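Lomside Residents' Newsletter
Home | News | Rooms | Stores | Contact
Print this page | E-mail this page

Store room: sorting and labeling, stage 2
June 12, 2024

Stage 2 of the store room work covers boxed goods and soft items. Stage 1 dealt with the shelving, which Renato Huenchumán re-fixed to the long wall. Each shelf bay is now rated at 100 pounds, evenly spread. Please do not put the old Borbély paint cans back on the upper level.
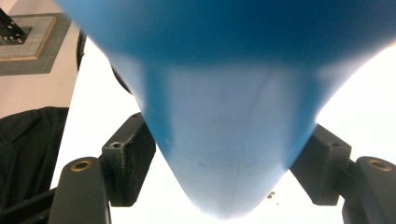 Soft and rounded items cause most of the wasted space in the room. They do not stack, they roll against the boxes, and they hide labels. Anything with a tapered end, like the blue one with the pale, streaky tip, should go in an open bin with the narrow end down. A matte surface also picks up smudges in storage, so wipe these items with a dry cloth before they go in. The bins are on the bottom shelf, left of the door. Aldana Cisternas has the spare liners.

Boxes follow a different rule. The printed face goes outward and the right way up, so that the contents can be read without pulling the box. Where the print is in a language the reader may not know, add a Lilier tag in English on the short side – product, size, month stored. Do not tape over the maker's print. Flattened brown cardboard may be used as a base under small boxes, one layer only.
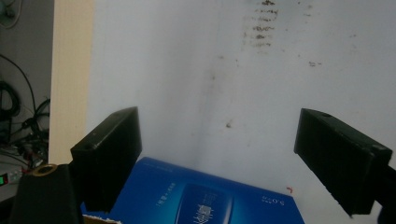 Blue box, print upside down.

The wall finish is still open. Brown marks remain on the white paint, including a patch of streaks and several single spots. Gwenaël Gautier recommends a mild detergent and a soft sponge first, then stain block and one coat of matte white if the marks show through. Painting is held until October, when bays 1 to 17 can be emptied together. Until then, keep boxes a hand's width off the wall.

Tags come in packs of 300 and are kept in the Batow cabinet. Return the marker pen to the same drawer. Questions about bins go to Aldana, and questions about tags to Agustina Riquelme.

Back to top | Previous item | Next item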